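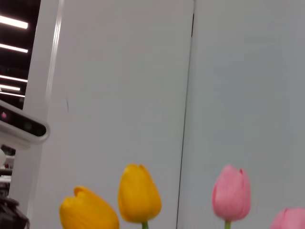 Yellow and pink tulips against white panels.

I spent most of January ringing builders, and the thing they all wanted to talk about was backlog. Ralleck, a family contractor with 30 people on the books, has more signed work than it has had in years, and yet the yard is quiet. The jobs are there on paper -- they just haven't got to the digging stage.

I'd always pictured a full order book as money in the bank (I'm a writer, what do I know?). But a school extension priced last summer still has to be built at last summer's price, and steel won't wait for the planning officer. Ralleck has 2 jobs where the margin has all but gone before a single trench is open. 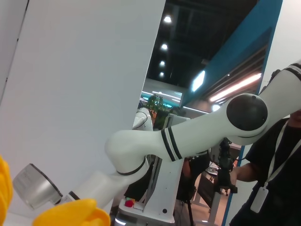 Hindedach told me that it now holds a quote for 100 days and not a day longer, and that clients grumble but mostly sign. The roofing firm used to leave prices open for as long as anyone liked, which sounds lovely until you hear what insulation did to them!

Sjöberg went the other way. They buy early and store everything, so when I visited I had to squeeze past 121 pallets of block and board to reach the kettle. Storage costs money too, of course, and so does the fence round it.
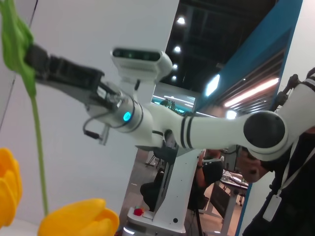

Then there's Gukel, who fit out shops and offices and come in right at the end of a job. They feel every delay twice over, once when the start date slips and again when everybody wants them in the same week. Their diary is done in pencil now, and the office keeps a very large rubber next to it.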